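### 3.2 Building and trying the hand tools at home

Most of the hardware described so far was put together in a shared workshop in Ceddale, on evenings when the good drill press was free. The trials were another matter. We wanted to handle ordinary crockery on an ordinary table, with family life going on nearby, and so the work moved into a home as soon as the linkages would open and close without binding. Bastien Millet did most of the fitting and filing, and Xóchitl Zamudio planned the table sessions and kept the notebook from which much of this section is drawn.

Each tool has two fingers driven by a jointed linkage, with a blue pad lining the inner face of each finger. We went through 3 pad materials before settling on one, and we would gently encourage anyone repeating this build to spend their patience here first. Glazed ceramic is slippery stuff, and a pad that feels wonderfully grippy against a cardboard box can slide right off the wall of a bowl. The pivots took their share of time as well — a screw tightened a touch too far makes the whole hand feel sulky, and one left a touch too slack lets the fingertips wander past each other.

The table was covered with a black cloth printed with a white grid. Dishes were set out in small groups, with bowls, plates and oval dishes of different depths, and the 2 tools were used together over the same table (Figure 4). 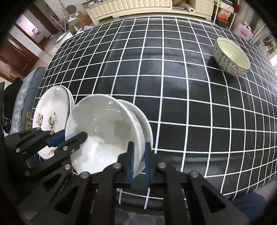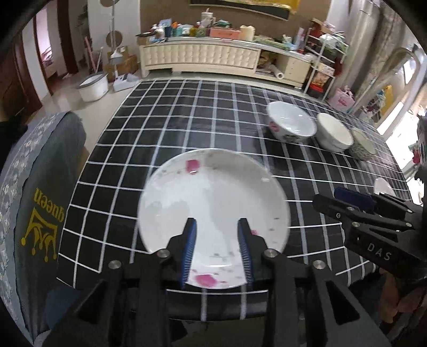

**Figure 4.** Two-handed work with white dishes on the grid cloth. First picture: the fingertips straddle the edge of a white bowl. Second picture: the fingers stand apart over a large round plate.

Bowls proved the friendlier shape. A bowl's wall offers something to pinch, with one finger inside and one out, and new users usually found that hold without being told. Plates asked for more thought. A shallow rim lying close to the cloth leaves very little room for the lower finger, and our users drifted toward sliding the plate to the front edge of the table before trying to lift it. We had not planned for this habit, but we liked it, and the later instructions leave people free to use it.

A session ran for 20 minutes, followed by a rest, as the wrist tires sooner than one expects. Over the whole of December we logged 3,523 grasps under the working name Trakitz, and Section 4 takes up how they were sorted and which of them we set aside.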